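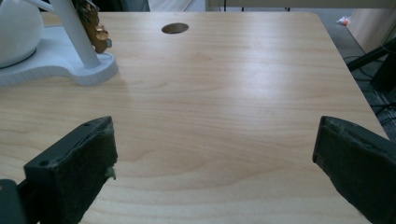 Manipulation Software Team, Resthorpe Lab

pilwood-tabletop: README and data card

Maintainer: Anayeli Ayala
Reviewed by: Abbas Taheri, Matilde Sampaio
Status: usable, with reservations listed further down

What this is

Pilwood is a set of 401 short hand-held gripper recordings and the scripts that turn them into training episodes for our grasp policy. The recordings are all tabletop work. The scripts recover the gripper's path from the wrist camera, estimate how far the fingers are open, and write both out with the video.

We have been asked whether Pilwood "solves" transfer from the hand tool to the arm. It doesn't, and we would like people to stop putting that on slides.

What we trust

Finger width. The two dark padded fingers stand out well on a pale tabletop, and the width estimator rarely loses them. Banafsheh Tehrani checked it by hand against calipers and was satisfied, which takes some doing.

Timestamps. They come from one clock. Leave them alone.

What we don't trust

Pose tracking on plain wood. A table like the one at the top of this page gives the tracker long wavy grain, one small oval cable hole and a wide band of glare. Grain looks the same a hand's width to the left. Glare moves when the camera moves, so the tracker sometimes locks onto it and reports that the table has slid. Most of the useful corners are past the table edge, in the carpet, the furniture legs and the cables, and they leave view as soon as the gripper drops toward the surface.

Segmentation of glossy white objects. The default mask model runs white plastic into bright tabletop. Shiny, crumpled gold things come out as several objects or none.

The success label. It was set by whoever held the gripper. Two people labelling the same recording disagreed often enough that Albertina Antunes wants the field removed. It stays for now under the name operator_opinion.

Running it

Put recordings in raw/ and run build_episodes. Defaults are in config/base. The settings that matter:

track_min_points: 60. Lower values give you more episodes and worse ones.
max_gap_frames: 8. Longer gaps are split into separate episodes.
finger_mask: on. If you turn it off, the tracker treats the fingers as part of the world and the gripper appears never to move.
glare_mask: off. It throws away good surface along with the shine. Try it and look at the overlays before you believe the score.

The build uses 4 workers. More will run, but the logs get mixed up and you will regret it when something fails.

Evaluation

There is a replay script, and its number goes up nearly every time we touch the code. Treat that with suspicion. Replay error is measured against our own tracker, so a tracker that is wrong in a steady way scores very nicely. The Pacheco planner was tuned on this number and still reached short on the real arm. We have no outside ground truth for the position of the tool.

Known issues

Episodes that begin with the gripper close to the table may start with a false height.
Posia exports drop the camera calibration. Copy it across by hand.
The March config files will not load with the current reader.

Send bug reports to Anayeli with the overlay video attached. A report with only a replay score will be sent back.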